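Young-sook Jeon
Thread: plastic tumblers, marked capacity against real capacity

1/ The plain taupe tumbler is now the default cup in our shared workroom, so I have measured it properly. Tapered body, rolled rim, matte inside. Results below, with the method, so that anyone can repeat them on their own cups.

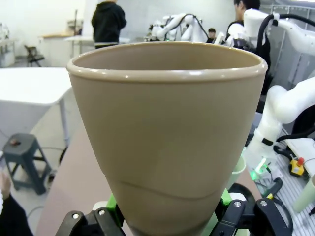

2/ The supplier, Meinecke, lists it at 600 ml. That is a brimful figure, or meant to be. Brimful capacity is the volume at which water stands level with the top of the rim. Nobody drinks from a cup filled like that, but it is the easiest number to define and so it ends up in the listing.

3/ Method. Kitchen scale, 1 g resolution. Dry cup on the scale, tare, fill with tap water at room temperature, read the mass. 1 g is near enough 1 ml for this purpose. The error from water temperature is smaller than the error from my eye at the rim.

4/ Surface tension is the larger problem. You can overfill past level and the water will dome. I filled until it domed, then took water out with a pipette until a steel rule laid across the rim only just touched the surface.

5/ Three fills of the same cup, dried between each. The lowest reading was 548 g and the highest was 555 g. The remaining one fell between them. Most of the spread is me and the pipette.

6/ So 555 ml at best, against 600 ml listed. A shortfall of 45 ml, or 7.5 per cent. For tea this does not matter. If you use the cup to measure water for rice or plaster, it does.

7/ I wrote to Meinecke in May. The reply said the listed figure applies to "the series", which includes a straight-sided version with the same height and rim diameter. A taper takes volume from the bottom, so the two cannot hold the same. The listing has not been changed.

8/ On the taper generally. Each centimetre of height near the rim holds more than a centimetre near the base. Filling to half height therefore gives you less than half the volume. People who judge "half a cup" by eye in a conical tumbler will be under every time.

9/ If you want a half mark, weigh it. Fill to half the brimful mass, put a strip of tape on the outside at the waterline, and check it again with the cup on a level surface. My strip sits visibly above mid-height.

10/ Rims. A rolled rim stiffens the mouth of the cup, which is useful in a thin wall. The drawback is underneath the roll, where residue collects if the lip is turned over and not closed against the wall. Run a fingernail round it after washing.

11/ Matte interiors hold tea stain more than glossy ones. Bicarbonate of soda and a soft cloth, then rinse. Avoid scouring pads. They roughen the wall further and the next stain takes hold faster.

12/ Stacking. Tapered cups nest, and they jam if nested damp. Leave them upside down on the rack until dry. To free a jammed pair, put cold water in the inner one and stand the outer one in warm water. Do not twist.

13/ Several people have asked about the Batirel tumbler and the Prondov one with the lid. I have not measured either. I have a Midance mug in the cupboard, but the handle makes it a different argument.

14/ Reply to a question on 4/: yes, a syringe works as well as a pipette. A teaspoon does not, as it disturbs the surface and you lose a few grams over the side.

15/ Reply to a question on 6/: no, I am not returning them. They stand up well, they fit under the tap and they are easy to find in the cupboard. I have written 555 on the base of mine in marker and will redo it when it washes off.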